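Open Day at the Clanent Robotics Workshop, Tullport
Frequently asked questions

Last updated: March

When is the workshop open to visitors?

The open day runs from 10 am to 4 pm. The arms are working in two blocks, 10.30 am to noon and 1.30 pm to 3.30 pm. Outside those times the benches are being reset and you can talk to staff, but you won't see much moving.

Where do I go when I arrive?

Use the Hinds Street entrance, not the loading dock. Sign in at the counter and you will be given a visitor sticker. The demonstration room is down the corridor on the left, past the kitchen.

Do I need to book?

You don't need to book for general entry. The small-group sessions at the bench do need a booking, as only four people can stand at the bench at one time. Each session goes for 20 minutes. Book through the form on the Visits page or ring the front counter and ask for Despina Tănase.

What does it cost?

Entry is free. School and TAFE groups are also free, but please contact us beforehand so we can keep a block of sessions for you.

How many people came last year?

We had 345 visitors through the door. This year we have allowed for 400. If the room is full you may be asked to wait in the foyer until a group comes out.

What will I see?

The main demonstration is two-arm handling. A pair of robotic arms works over a table, and the tasks use small items of the sort you would find in a shed or a kitchen. Rawiri Hapeta and Nikau Pirihi run the morning block. Maarja Bite runs the afternoon block and will also take questions about the software.

The most common task on the day is the handover. One arm picks up a part, brings it to the middle of the table and offers it to the other arm, which has to close on it before the first one lets go. It sounds simple and takes a fair bit of work to get right, because both grippers need to agree on where the part is to within a few millimetres.
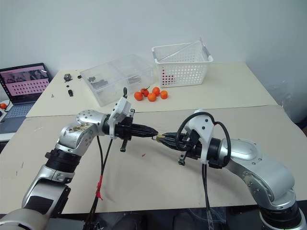
Two arms at the handling bench, with a small brass-coloured part in the right-hand gripper.

After the handover come the sorting and packing tasks. These change between sessions depending on who is running the bench, so we can't tell you in advance exactly which one your group will get. If there is a task you particularly want to see, ask at the start of the session and staff will fit it in if they can.

Do the arms ever drop things?

Yes. Small parts get dropped fairly often, mostly during handovers. The operator stops the run, puts the part back and starts again. Please don't reach in to pick it up yourself, even if it lands near you.

Are the robots working by themselves?

Some of the time. In the first half of each session a person guides the arms. In the second half the arms repeat the task from what has been recorded. Staff will tell you which one you are watching.

What is Mivik?

Mivik is our name for the program that stores and replays the recorded tasks. There are 732 recordings of the handover in it so far. Brendan Coughlan gives a short talk on how it is put together at 12.15 pm in the meeting room. The talk is aimed at people with some programming background, but anyone can sit in.

Can I have a go?

Visitors aged 12 and over can try guiding one arm during the small-group sessions. You get a couple of minutes each. No experience is needed. Long hair has to be tied back, and lanyards and loose bracelets need to come off first – there is a tray for them beside the door.

Is it safe for young kids?

Children are welcome in the demonstration room with an adult. There is a yellow line on the floor and everyone except booked bench visitors stays behind it while the arms are on. Prams can be left in the foyer.

Is it noisy?

No. The arms make a low whirring sound and the grippers click. The air compressor in the back workshop is switched off for the day. If you or someone in your group would prefer a quieter visit, the first session at 10.30 am is usually the smallest.

Can I take photos or video?

Yes, of the benches and the arms. Please leave the flash off, as it can upset the cameras used in the task. Ask before photographing staff or other visitors, and don't photograph whiteboards.

Is the building accessible?

The entrance, corridor, demonstration room and toilets are all on one level. The bench is at standing height, so we keep a lower viewing spot at the left end for anyone using a wheelchair. Let us know when you book and we will hold it for you.

Where can I park?

There are a few spaces out the front and two accessible bays next to the entrance. Street parking on Hinds Street is free for two hours. Buses should drop off at the kerb and park around the corner near the oval.

Is there food?

Tea, coffee and water are in the kitchen. There is a bakery across the road which shuts at 2 pm. No food or drink in the demonstration room, please.

Can I bring something for the robots to pick up?

You can ask. It has to be smaller than a tennis ball, dry and not sharp or breakable. Hand it to whoever is running the session. They may say no if there is a queue.

I can't make it on the day. Can I visit another time?

We take group visits of six or more during school terms. Email the front counter with your numbers and preferred dates.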